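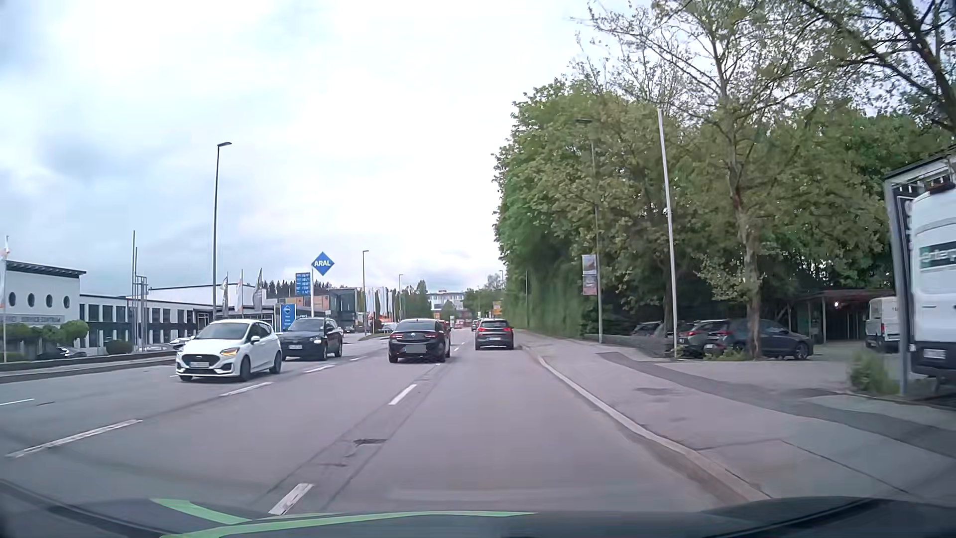

Learning the road at Siltlow

April 21, 2019

The driving software club at Siltlow College meets in a former print shop behind the main building. The room has two long tables, a sink that drips and a shelf of hard drives with strips of masking tape for labels. Most of what the members do there is watch traffic.

Their project is called Dodeo. It is a program that looks at video of ordinary streets and tries to say where the lane is, which cars are moving and which way they are going. The students enter it each year in the Lurkau Challenge, a contest for college teams. The car in the contest is simulated, but the video the programs are tested on comes from real roads.

Nyokabi Mrema leads the lane group. She joined in her first year, when she had written very little code, and was handed a folder of street footage and told to mark the lines.

"I thought it would take an afternoon," she says. "I was still doing it in November."

Broken white lines give her group the most work. On a road with several lanes the program has to join one dash to the next across bare asphalt, and old repairs get in the way. A dark patch or a long seam running the same direction as the lane can be read as a marking. An early version of Dodeo followed a seam right across a lane and reported that all was well. Green streaks reflected on a hood caused a similar problem, and the bottom strip of the video is now ignored.

Gijs Bakker works on vehicles. His part of the program draws a box around each one and gives it a direction. Parked cars behind hedges and under trees are hard, he says, and so is a car mostly hidden by the one in front of it. Turn signals are a separate job that he took on this year. An orange light at a headlight is a small thing to find on a street full of signs and flags.

"Gas stations are bad for us," Bakker says. "Big bright signs, lots of numbers, cars pulling in and out. I save those clips for testing."

Each member marks 50 stills a week by hand. The marked set now holds over 3000, and every still is checked by a second person before it goes in. Arguments are settled at the whiteboard. One about whether a sliver of red behind a sedan should get its own box went on through most of a meeting. It got the box.

The club scored 51 points at last year's contest, well behind the team from Benkirane. Mrema puts the gap down to speed. Dodeo was accurate enough on single stills but fell behind when the video ran at full rate, and late answers earned nothing. The lane code has been rewritten since then and runs on the same secondhand computer.

New members can join at any point in the term. They start with the folder and the lines.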